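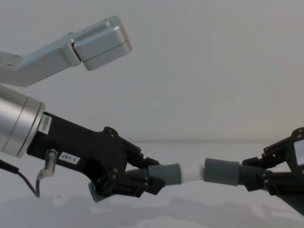
Holding Small Round Things Without Losing Your Mind (or the Part)

Workshop > Small Jobs > Gripping and Holding

I love small round parts. Spacers, short bits of dowel, sawn-off pieces of plastic pipe, the stubby feet that come off the bottom of a shelf unit. They are also the most annoying things in the shop to hold on to, and half the questions I get through this page are some version of "it keeps rolling away from me!" So I've gathered up everything I do with them, plus a few things readers have sent in that I now use all the time.

Hold it by the ends first

Most of us reach for the middle. You pinch a short cylinder around its waist, your fingers cover the part you wanted to work on, and the moment you push on it, it spins. Try the ends instead. Press on the two flat faces, one pad on each, and the whole side of the piece is out in the open. A short white cylinder bridged between two gray rubber pads is a lovely sight to me, all that side wall free for a pencil line, a strip of tape or a coat of paint.

It works best when the ends are cut square. If one end is slanted the piece wants to squirt out sideways, and it will go under the heaviest thing you own. Stand the piece on a flat surface and look at it from the side before you bother clamping it. Leaning? Rub the bad end on a sheet of sandpaper laid flat on the table, turning the piece a little after every few strokes so you don't just sand the slant deeper.

Squeeze less than you think. I used to crank everything down hard, and I have a jar of cracked plastic spacers to show for it. Bring the pads up until they touch, add a bit more, then try to turn the piece with one finger. If it resists, stop there.

Soft pads, and what to make them from

Bare metal jaws mark everything and grip badly on smooth plastic. Rubber is wonderful for this. You don't need to buy anything special:

- Old bicycle inner tube, cut open and washed with dish soap. My favorite by a mile! It's thin, grippy, and one tube lasts for years.
- The thick rubber bands that come around bunches of broccoli. Wrap one around each jaw of a small clamp.
- Jar-opener mats. Good grip, a bit spongy, so use a double layer.
- Leather from a worn-out work glove. It slips more than rubber but it's kinder to fresh paint.

Stick the pads on with double-sided tape and you can peel them off when they get shiny. Shiny rubber has usually picked up dust or a film of oil. Wipe it with a damp cloth, let it dry, and a lot of the grip comes back. If it doesn't, rub the face lightly with 200 grit paper.

Check for color before you use any black rubber on a white part. Some of it leaves gray smudges that are a real pain to get off. Rub the pad on a piece of scrap first. Rianne Timmermans wrote in to say she slips a square of baking parchment between pad and part when she's painting, and it has saved me a lot of touching up. You do lose some grip with the parchment, so it's for light work only.

A one-evening holder

This is a fun little build and it costs next to nothing.

1. Find a flat scrap board, longer than your hand.
2. Screw a small block upright near one end. Make sure the inside face is square to the board.
3. Put a second block on the board facing the first, and leave it loose.
4. Glue or tape a rubber pad to the inside face of each block, both at the same height.
5. Hook a strong rubber band around the outside of both blocks.
6. Pull the loose block back, set your part between the pads, and let the block come up to it gently.

The band gives you a steady, springy push that never gets too fierce, and you can have the part in and out in a second. Run a thin strip of wood along each side of the loose block if it likes to twist. I put those on mine after the first day and wished I'd done it at the start.

Don't use it for drilling or cutting, please. It's a holder for marking, gluing, cleaning and painting. For drilling you want a proper vise with a V-shaped block, bolted down, and your fingers well out of the way.

Marking a line all the way around

Wrap a strip of paper around the cylinder so that the edge meets itself. If the two ends of the edge line up, the edge is square and you can trace it with a sharp pencil. Masking tape works the same way, and it stays put while you turn the piece. For a slippery plastic surface I wipe it first with a cloth and a little rubbing alcohol, or the pencil just skates.

To find the middle of a round end, draw around the end on paper, cut out the circle, and fold it in half twice. The crossing of the folds is your center. Lay it back on the part and prick through it with a pin. I'm delighted by this one every single time.

Painting the sides

Hold the part by its ends, paint the side, and leave it there until it's dry to the touch. Then flip your thinking around: stand it on one end on a bit of parchment and do the top. Thin coats. Thin coats! A thick one runs down to the pad and glues the part in place, and you'll pull off a neat ring of paint when you free it.

If you want a really smooth finish, go over it between coats with 500 grit, barely pressing.

A white table helps, until it doesn't

I work on a plain white top and wouldn't trade it. Light bounces up under the work, dropped screws show up right away, and you can see when it needs a wipe. The trouble comes with white parts on a white table. They vanish! Lay down a dark towel or a sheet of blue craft paper whenever you're handling pale plastic, with the edges rolled up a bit so nothing gets past. A tray with a low lip does the same job.

And light from the side beats light from overhead. Set a lamp low at one end of the table and every little part throws a long shadow you can spot from your chair. Mine is 700 lumens, plenty for close work. Switch off the ceiling light if you're hunting for something on the floor, and lay the lamp right down on its side.

Keeping them together afterward

Short cylinders stack, so stack them. A piece of wire threaded through hollow ones and twisted shut makes a tidy ring you can hang on a nail. Solid ones go in an old pill tube or a length of clear hose plugged at both ends. Label the outside with the size AND what they came off. I have a tube marked only "good ones" and I couldn't tell you what they were good for.

From the mailbag

Mwangi Okoth keeps two pencil erasers in his apron as emergency pads, one for each jaw, and says they're the right size for anything smaller than a thumb. I tried it, and they grip beautifully, though they crumble if you leave them clamped overnight.

Beatrice Kioko asks whether a part that has already been crushed slightly oval can be saved. For soft plastic, sometimes. Soak it in hot tap water for 3 minutes, slide it over a round rod of the right size, and let it cool on the rod. Hard brittle plastic just splits, so cut a new one.

Shabani Mosoti would like a way to hold a cylinder shorter than it is wide. Those I stick down flat with a dab of poster putty and work around them. If there's a better trick out there, send it over and I'll try it on the next batch of shelf feet.

Contact | © Urkdale Workshop Notes | Page updated 22/01/2026 | Back to top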